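検索
キーワードを入力して検索

木のまな板と暮らして、少しずつ分かったこと

日本に住みはじめてから、私は長いあいだプラスチックのまな板を使っていました。軽くて、洗いやすくて、値段も安いです。不満はあまりありませんでした。ただ、包丁を下ろすときの音が好きではありませんでした。カチカチという高い音で、朝の六時に玉ねぎを切ると、隣の部屋の人に申し訳ない気持ちになりました。

それで、去年の十二月に木のまな板を買いました。この文章は、そのまな板を使いながら書いたメモを整理したものです。専門家ではありませんから、間違いがあれば教えてください。日本語の間違いも、どうぞ遠慮なく教えてください。

買うまでのこと

最初に、駅の近くの「Darnow」という台所用品の店へ行きました。木のまな板がたくさんあって、ひのき、いちょう、桐、それから外国のかえでもありました。店の人は、ひのきは香りがよくて乾きやすい、いちょうは刃にやさしい、と説明してくれました。私は説明を聞いているときは全部分かったつもりでしたが、家に帰るとほとんど忘れていました。次に行ったときは手帳を持っていきました。

私の国の台所では、まな板は厚くて重いものです。祖母の家のまな板は、子どもの私には持ち上げられませんでした。いつも調理台の上に置いてあって、パンも肉も、編み物の毛糸も、その上にのっていました。日本の家では、使い終わったら洗って立てておく人が多いようです。台所が狭いので、私もそうするしかありません。ですから、重さは大事な問題でした。

迷った末に、細長い板を何本もはり合わせた、かえでのまな板にしました。「Jolby」という小さな工房のものです。一枚の板から作ったもののほうが美しいと思いましたが、はり合わせのほうが反りにくいと聞きました。値段も少し安かったです。

最初の油

木のまな板は、使う前に油をぬるとよいそうです。ひのきには必要ないと言う人もいますし、どんな木にも必要ないと言う人もいます。私はインターネットで調べて、かえって分からなくなりました。あるサイトの記事には「役に立った」という印が2,351も付いていましたが、その下のコメントでは、二人の読者が長いけんかをしていました。

私は食品に使えるミネラルオイルを選びました。オリーブオイルは家にありましたが、古くなるとにおいが出るというので、やめました。くるみの油も人気がありますが、アレルギーのある友人が時々食事に来るので、これもやめました。

ぬり方は簡単です。乾いた布に油を少し取って、木目にそって広げます。裏も横もぬります。一晩置いて、朝、余った油をふきます。私は初めてのとき油を多く使いすぎて、次の日の夕方になっても表面がべたべたしていました。その日は皿の上でトマトを切りました。

毎日の手入れ

使う前に、まず水でぬらして、布で軽くふきます。これは日本の料理の本で読んだことです。水の薄い膜ができて、食べものの色やにおいが入りにくくなるそうです。私の母はこんなことをしませんでした。電話で話すと、母は「忙しい人にはできないね」と言いました。でも、慣れると五秒もかかりません。

使った後は、すぐに水で流して、スポンジで洗います。初めから熱いお湯をかけると、肉や魚のたんぱく質が固まってしまうので、先に水を使います。それから布でふいて、木目が縦になる向きに立てて乾かします。この「木目を縦に」という言葉の意味が、私にはしばらく分かりませんでした。私はまな板の短い辺を下にすればよい、と覚えています。

失敗もあります。ある金曜日の夜、疲れていて、洗ったまな板を流し台の横に寝かせたまま眠りました。朝見ると、下の面に薄い灰色のしみができていました。重曹と塩でこすって、半分くらいは消えましたが、残りは今もあります。それから、ビーツを切ったときの赤い色は、レモンでこすったら三日でほとんど見えなくなりました。

においについては、にんにくが一番難しいです。私は結局、にんにくと玉ねぎは裏の面で切ることに決めました。表と裏が分かるように、横の面に鉛筆で小さな点を書きましたが、洗ううちに消えるので、ときどき書き直しています。

けずり直しについて

傷が深くなったら、表面をけずって新しくすることができます。「Gondis」という修理の店では、小さいサイズなら一枚604円から受け付けていると店先の紙に書いてありました。思ったより安いので、まだ必要ないのに、もう出したい気持ちになっています。仕上がりまでは8日かかるそうです。その間はどうするのか考えて、プラスチックのまな板を捨てないことにしました。

自分で紙やすりをかける方法もあります。120番くらいの粗いものから始めて、240番で終わる人が多いようです。私は一度、角だけやってみました。木の粉が思ったより細かくて、台所でやったことを後悔しました。けずった後は、木の毛羽が立つので、一度水でぬらして、乾かして、もう一度軽くこすります。「毛羽が立つ」という表現は、このとき初めて覚えました。

道具の数について

まな板を買ってから数えてみると、まな板のために買ったものが増えていました。油、布、スタンド、やすり、たわし。スタンドは「Tzanetos」の鉄のもので、板が入る幅は調節できません。厚いまな板だと入らないので、買う前に厚さを測ることをすすめます。私は測らないで買って、偶然ちょうどよく入りました。

使いはじめてから、だいたい111日になりました。包丁の音は、低くて丸い音に変わりました。この音をどう日本語で書けばいいか、よく考えます。「トントン」が一番近いですが、かぼちゃを切るときは「ドン」です。

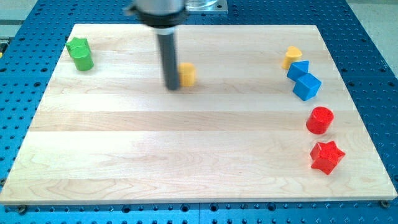 次に調べたいこと

油をぬり直す時期が、まだよく分かりません。水をたらして、玉にならずにしみこんだらぬる、という方法を読みましたので、今月はこれを試してみます。みつろうを混ぜたクリームも気になっています。使ったことがある方は、どのくらい長持ちするか、コメントで教えていただけるとうれしいです。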